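Search products
Search
All categories

Dultard Soft-Tissue Suture Pad, Large
Catalogue no. 532

The Dultard pad is a practice surface for closing straight and curved incisions. It is supplied uncut, so the user decides the length and direction of each wound. The surface is pink-red with a gloss finish and is meant to be worked under a bright overhead or endoscopic light. Pads are cast at the Closeck works and checked for voids before packing.

Construction

The pad has 3 bonded layers. The top layer is thin and holds a stitch close to the edge. The middle layer is softer and gapes when cut, so that tension has to be taken up gradually as the closure proceeds. The base is firm and should not be cut through. Total thickness is 18 mm.

Thread

Black thread is recommended for all timed and assessed work. It shows clearly against the pad, and stitch spacing can be read without magnification. Pale thread may be used for advanced practice, where the trainee is expected to follow the strand by its path and tension. Both are sold separately in the Hájek range. Curved needles should be passed at right angles to the surface and rotated through. Dragging the needle tears the top layer and shortens the life of the pad. 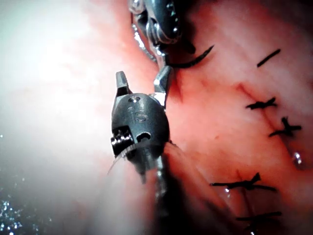 Radoslava Havlíček wrote to us in March that her group had been placing stitches too near the cut and losing the edge when the knot was drawn down. She asked if a tougher top layer could be supplied. It can, under the suffix T, but the standard layer is the better choice for beginners as it shows the fault at once. Her group now marks a guide line on each side of the incision before starting, and she reports that the pads last longer.

Preparation

Wipe the surface with a damp cloth. Apply 2 ml of the wetting fluid supplied and spread it evenly. Leave the corners dry where the clamps will sit. Do not use oil or petroleum jelly, which swell the middle layer.

Clamp the pad flat on the Dreltdale tray. A pad which bows upwards will open the incision and give a false impression of tension.

Care and storage

Remove all thread before storage. Cut each stitch on one side of the knot and draw it out from the other. Rinse in cold water, pat dry and dust lightly with the powder supplied. Store flat, out of direct sunlight. Used pads may be stacked with the paper sheet between them.

Supplied with

Wetting fluid, powder, interleaving paper, instruction card.

Not supplied

Tray, clamps, needles, thread, instruments.

Orders and technical questions: Jarmila Krajčí, product desk.

Last updated: 18 April 2020

Contact us | © Dultard | Back to top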